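읽는 시간 4분

이사 후 책 정리, 다들 어떻게 하셨나요? (긴 글 주의)

느린달팽이
2022년 3월 17일 목요일

안녕하세요, 늘 눈팅만 하다가 처음으로 길게 글을 써 봅니다. 지난 1월에 이사를 했는데요, 두 달이 넘도록 책이 제자리를 못 찾고 있어요. 결혼 전부터 모은 소설이랑 요리책, 아이 그림책까지 합치니 500권이 되더라고요. 전에 살던 집은 거실 한쪽 벽이 전부 책장이라 아무 생각 없이 꽂았는데, 새 집은 창이 커서 벽이 모자랍니다. 햇볕이 잘 드는 건 참 좋은데 말이에요.

그래서 이번 기회에 좀 줄여 볼까 싶다가도, 막상 한 권씩 집어 들면 첫 장을 읽고 있고, 그러다 보면 저녁 지을 시간이고... 다들 책은 어떤 기준으로 남기고 보내셨는지 궁금합니다. 책장은 Jokness에서 나온 낮은 걸로 하나 더 들일까 고민 중이에요.

보리차한잔
아이고, 제 얘기인 줄 알았어요. 이사하고 나면 그릇이랑 옷은 어떻게든 들어가는데 책은 꼭 마지막까지 남지요. 저는 '다시 읽을 책'과 '다시 읽고 싶다고 생각만 하는 책'으로 나눴어요. 두 번째 무더기가 훨씬 높아서 좀 부끄러웠지만, 거기서 91권을 골라 동네 도서관이랑 헌책방에 보냈습니다. 도서관은 받아 주는 책이 정해져 있으니 먼저 전화해 보시고 가세요. 저는 그냥 들고 갔다가 전집을 도로 싣고 왔답니다 ㅠㅠ

창가자리
저는 조금 생각이 달라요. 책은 줄이는 게 능사가 아니라고 봅니다. 저도 예전에 큰맘 먹고 한꺼번에 보냈는데, 그중에 절판된 수필집이 있었어요. 헌책방에서 권당 2000원 받고 팔았던 걸 나중에 훨씬 비싸게 되샀습니다. 그때 얼마나 속이 쓰리던지요. 자리가 모자라면 두 겹으로 꽂으셔도 되고, 침대 머리맡이나 복도도 생각보다 쓸 만해요.

보리차한잔
창가자리님 말씀도 맞는데요, 두 겹으로 꽂으면 뒤쪽 책은 없는 거나 마찬가지더라고요. 저희 집도 그렇게 몇 년을 살았는데 같은 책을 또 사 온 적도 있어요. 절판된 것만 따로 빼 두면 되지 않을까요?

창가자리
같은 책 또 사는 건 저도 해 봤으니 할 말이 없네요 ㅎㅎ 그래도 뒷줄에 받침을 깔아 높여 주면 제목은 보입니다. 남는 나무토막이면 충분해요. 절판본 따로 빼는 건 찬성입니다.

목요일의빵
Jokness 낮은 책장 저희 집에 있어요! 깊이가 얕아서 요리책처럼 큰 책은 앞으로 좀 튀어나옵니다. 소설 위주면 예쁘고 좋은데, 그림책까지 생각하시면 Duvenex 쪽이 나을 거예요. 다만 Duvenex는 조립이 만만치 않아요. 저는 토요일 오후를 통째로 쓰고도 뒤판을 거꾸로 끼워서 다시 뜯었답니다. 그리고 창이 크다고 하셨는데 책등 바래는 것도 꼭 생각하세요. 저는 남쪽 창 옆에 뒀던 빨간 표지들이 죄다 분홍이 됐어요.

느린달팽이
와, 이렇게 많이 답해 주실 줄 몰랐어요. 정말 감사합니다. 책등 바래는 건 전혀 생각을 못 했네요. 창가 말고 복도 쪽 폭을 재 봐야겠어요. 절판본은 오늘 밤부터 찾아서 따로 모아 두려고요. 아이 그림책은 본인한테 물어봤더니 전부 남겨야 한대요. 한 권도 빼지 말라고 어찌나 단호한지, 일단 그건 그대로 두기로 했습니다.

고등어무조림
저는 반대로 아이 책부터 정리했어요. 물어보면 무조건 안 된다고 하니까, 안 보는 책을 한동안 안 보이는 데 뒀다가 찾지 않으면 사촌네로 보냈습니다.

창가자리
음, 그건 좀... 저는 어릴 때 어머니가 그렇게 제 동화책을 보내셔서 지금도 가끔 생각나요. 악의가 없으셨던 건 알지만요. 아이랑 같이 고르시면 어떨까요?

고등어무조림
그 말씀 들으니 살짝 찔리네요. 다음엔 같이 앉아서 골라 볼게요.

느린달팽이
두 분 말씀 다 이해가 가요. 저희는 주말에 아이랑 같이 앉아서 '동생들 줄 책'을 골라 보기로 했어요. 우선 요리책 40권부터 시작하려고요. 몇 년째 만드는 건 된장찌개랑 카레뿐인데 요리책은 왜 이리 많은지 모르겠어요. Brekham 헌책방이 이번 달에는 요리책도 받는다고 해서, 상태 좋은 것들은 거기로 보내고 메모가 잔뜩 적힌 건 남기려고 합니다. 시어머니가 여백에 간장 양을 고쳐 적어 주신 책이 있는데, 그건 표지가 떨어져도 못 보내겠더라고요.

혹시 떨어진 표지를 집에서 붙여 보신 분 계시면 어떤 풀을 쓰셨는지도 알려 주세요. 문구점에서 파는 물풀을 썼더니 종이가 울어서 속상했거든요. 책장은 복도 폭을 재 보고 다시 글 올리겠습니다.

이 사이트는 더 나은 이용 환경을 위해 쿠키를 사용합니다. 계속 이용하시면 쿠키 사용에 동의하는 것으로 간주됩니다.

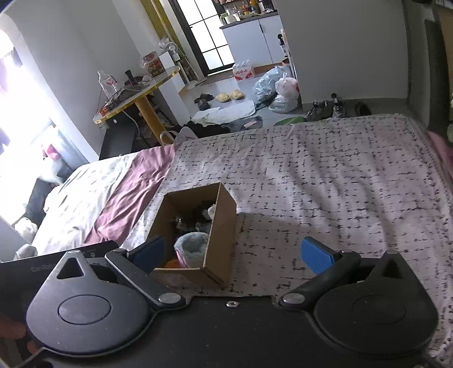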